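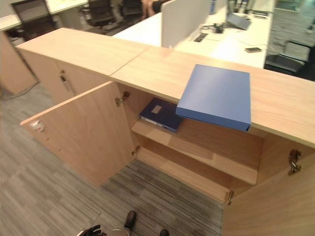 Records and Office Support Assistant (permanent, part time or full time)
Nedside, Client Services, ground floor
Reporting to Leonora Manalo, Office Manager

We look after paperwork for small landlords and housing trusts, and although people keep telling us paper is finished, ours keeps arriving. Deeds, signed inspection sheets, gas certificates, letters in lovely handwriting from tenants who have been in the same flat since before any of us were born. It all goes into box files, the box files go into the cabinets between the desks, and somebody has to know where everything is. We would very much like that somebody to be you!

You should know before you apply that the job has changed a good deal since May, when we started working alongside a robot supplied by Civero. It does a large share of the fetching and putting away: opening cabinet doors, taking files off the shelf, returning them at the end of the day. Before it came, our assistants spent most of their mornings bending and lifting, and two of them had the sore backs to prove it. They now spend far more of that time on the part clients notice, such as answering queries, checking that documents are complete, and chasing the ones that aren't. No one lost their job over it, and we put that in writing to the whole team before the first file was moved. The vacancy has come up through a retirement (a very happy one, with cake).

What you would be doing

Planning the day's retrievals with the robot and setting the order of work on a tablet
Checking what comes out of the cabinets against the request list, and what goes back in against the label
Stepping in when a file is put down somewhere it shouldn't be, or a door is left open across the walkway
Writing a few lines each afternoon on what went well and what didn't, which we talk over with Civero once a fortnight
Scanning, indexing and relabelling older files
Answering the phone in your turn, like the rest of us

A word on that third item, as people ask about it at interview. The robot is slower than a person at some things and can be clumsy with awkward boxes. You will need patience, and you'll need to feel comfortable pressing the stop button without asking anyone's permission. All staff here may stop it at any time, for any reason, and no one will be cross with you.

Who we're looking for

You don't need a technical background. Consolacion Rivera, our longest-serving assistant, had never used anything cleverer than the franking machine, and she now trains everybody else. We care much more that you are tidy-minded, that you notice when something is out of place, and that you're happy to say so. Some experience in an office, library, shop or stockroom would be a help. If you have a condition that makes lifting or bending difficult, please do apply: quite a lot of this role can now be done without either, and we'll gladly talk through the rest.

What we offer

Between 20 and 35 hours a week, to suit you
A paid training period of 6 weeks, the first 4 of them with Consolacion beside you
A say in which tasks are handed over and which stay with people, through a staff meeting every month
A quiet open-plan office, and decent coffee

How to apply

Send us a letter or an email telling us a little about yourself and why the work appeals. One page is plenty, and a CV is welcome but not required. Applications close on 14 September 2026. Everyone we interview is invited to spend an hour in the office first, to see the work being done and put questions to the team without a manager hovering. If you'd like to ask anything beforehand, ring the front desk and ask for Leonora.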